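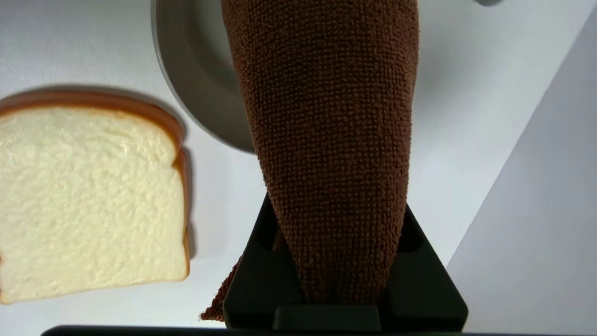 The Brown Towel Years

Every kitchen has one cloth that does most of the work. In mine it is a brown microfiber towel, and it spends its days next to the bread.

I bought my first pack in March, at the hardware store in Plindstead, after a winter of paper towels. We were getting through 2 rolls a week, mostly on toast crumbs and the ring that a coffee mug leaves behind. The pack held 20 cloths in one color. I would have picked gray, but brown was what they had.

Brown has turned out to be a good color for a kitchen. Coffee doesn't show on it. Neither does tea, gravy or the crust that flakes off a loaf when you saw at it too early. The drawback is that a brown cloth can be filthy and look the same as it did on the first day, so you have to wash it by the calendar. I do mine on Tuesdays, whether they seem to need it or not.

The kind I like has a looped pile, closer to a bath towel than to the flat cloths sold for eyeglasses. The loops are small and tight, and crumbs go down between them and stay there until you shake the cloth out. A flat cloth pushes crumbs along the counter and over the edge, and then you are sweeping the floor as well.

Bread is the real test. A slice of plain white sandwich bread leaves very little behind if you set it down and pick it up again. Cut it in half and you have a line of fine crumbs. Toast it first and they go everywhere. On a white table the pale crumbs disappear and the bits of crust stand out, so it is easy to wipe up the brown ones and think you have finished. Run your palm over the surface afterward. You will feel what is left.

I wipe dry first. This took me a long time to learn. A damp cloth turns bread crumbs into paste, and the paste dries into a thin film that catches dust by evening. A dry cloth, gathered loosely in the hand so there are plenty of folds, picks up nearly all of it. Then one pass with a damp corner for anything sticky, and another dry pass to finish.

Folding matters less than people say. There is a method, printed on the band of the Nerkolen cloths, where you fold in half and half again and turn to a new face each time one gets dirty. It works well on windows. For a breakfast table I just grab the middle and let the corners hang.

Washing is simple. Warm water, a small amount of detergent and no fabric softener, which coats the fibers and leaves you with a towel that slides over a spill. Keep them away from cotton towels in the machine, or they will come out wearing the lint. They can go in the dryer on low. Mine hang on a rail by the back door and are ready by lunch.

They do wear out. The edges go first, with little fibers working loose until the border looks like a fringe. I don't mind that much, and a fuzzy cloth still wipes a table. When the loops flatten and the middle feels slick, it moves to the garage — my bicycle chain gets the worst of them. Of that first pack, 17 are still in use somewhere in the house.

The guest cottage we stayed in at Beltallow last fall had linen tea towels, pressed and stacked beside a toaster. They were lovely things. I used one on the counter after breakfast and spent the next ten minutes picking crumbs out of the sink, where I had shaken most of them by accident.

I have packed a brown one for every trip after that. It goes in the side pocket of the food bag, next to the bread knife.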